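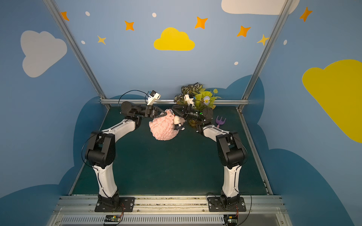

Two Hands, One Sheep

Dallstead, a Monday. Soledad Benavides has been swapping grippers since breakfast and wants to talk about fingers. Not software. Fingers.

Her bench pits two of them against each other, the Galuda and the Murín. Both parallel, both black, both bolt to the same wrist. The Galuda costs 400 dollars a pair. The Murín, 891. Worth it? Depends what you're picking up.

Hard stuff – blocks, tool handles – no real difference. Plush is where it gets ugly. Curly fleece squashes, the jaws close on mostly air, and the controller thinks it has a grip. With two arms sharing one toy it's worse. One side pulls a little early and the other loses it.

"Everybody tests on cubes," Benavides says. "Cubes are polite."

Her log runs to 3108 lifts so far. The Galuda drops soft toys more then the Murín does, mostly on the two-arm holds. Libor Říha, who writes the controller code, blames timing and wants another 8 days before anyone orders anything. He also wants the wrist cameras tilted differently. They've argued about that since March.

Lunch is late. Next up, the Murín again, with the force limit turned down.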